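Tornstead Facilities Helpdesk
Ticket 202: Lighting fault, Trungate site, main hall
Category: Electrical, lighting
Priority: Medium
Status: Closed

Summary as reported
Lights in the main hall at Trungate flicker shortly after being switched on in the morning. Two fittings go out altogether and come back without anyone touching the switch. The fault has been present since the start of November. The site has asked whether the tubes can be replaced as part of the next visit.

Entry 1, helpdesk, 08:40
Ticket opened. The site was asked to confirm which switch bank is affected, whether the fault occurs at a particular time of day, and whether any other equipment is on the same circuit. The site was also reminded that fittings at ceiling height must not be opened by staff.

Entry 2, site, 10:15
The affected bank is the left-hand one by the loading door. The flicker is worst before 09:00 and has usually stopped by late morning. The heaters on the opposite wall come on at 06:30. Staff do not know whether they share a circuit with the lights. The drawing in the site folder predates the current distribution board.

Entry 3, helpdesk, 11:05
The drawing held centrally is the same one. A request has been sent to Coravton, who fitted the present board, for the circuit schedule. In the meantime the site is asked to keep a simple record of when the lights are switched on, when flickering begins and when it stops.

Entry 4, site, 15:50
Record started. A sheet has been taped beside the switches. Please note that the hall is in use throughout the working day and cannot be left unlit, so any isolation will have to be arranged in advance with the shift lead.
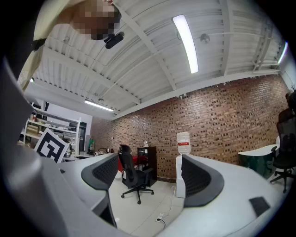 Entry 5, helpdesk, 09:20
Circuit schedule received from Coravton. The left-hand bank is on circuit 31 and the heaters are on a separate three-phase supply. A shared circuit is therefore ruled out. The schedule also shows that the left-hand bank was altered when the loading door was moved, and that a junction box was added at high level. This box does not appear on the site drawing.

Entry 6, site, 12:30
Copy of the record sheet sent by internal post. Flickering began within a few minutes of switching on each morning — on one occasion it started at once — and had stopped by 11:00 on all but one of the mornings recorded. On the colder mornings it went on for longer. The right-hand bank has not been affected.

Entry 7, helpdesk, 14:10
The pattern suggests either ageing starters or a poor connection that is affected by temperature. Replacing the tubes alone is unlikely to settle the matter and is not approved at this stage. An electrical visit has been booked through Kaczorowski. The contractor will need access from 07:00, a clear strip of floor beneath the left-hand bank, and confirmation that the platform lift has a current inspection label.

Entry 8, site, 16:25
Access agreed. The lift label is in date. The pallets beneath the left-hand bank will be moved the evening before.

Entry 9, contractor report, entered by helpdesk, 13:45
Circuit 31 isolated at 07:10 and proved dead. The junction box was opened and the neutral terminal found loose, with slight discolouration of the insulation. The damaged length was cut back and the conductor terminated again in a new connector. Starters were replaced in the two fittings that had been going out. The existing tubes were tested and left in place. Insulation resistance was measured at over 200 megohms. Supply restored at 09:35.

Entry 10, helpdesk, 14:00
The site is asked to continue the record sheet for a further fortnight. The ticket will remain open until then. Coravton has been told of the loose terminal and asked to state whether similar boxes were fitted elsewhere in the building.

Entry 11, site, 10:05
Record sheet completed. No flickering seen on any morning, including two with frost. Staff have asked whether the faint hum from the fitting nearest the office is a cause for concern.

Entry 12, helpdesk, 11:30
The hum was noted by the contractor and is attributed to the ballast. It does not need urgent work and has been added to the planned maintenance list. Coravton has confirmed that one further box was fitted, above the stores corridor — this will be checked under a separate ticket.

Resolution: loose neutral connection repaired, starters replaced.
Follow-up: site drawing to be amended to show the high-level junction box and reissued to Trungate.
Ticket closed with the agreement of the site.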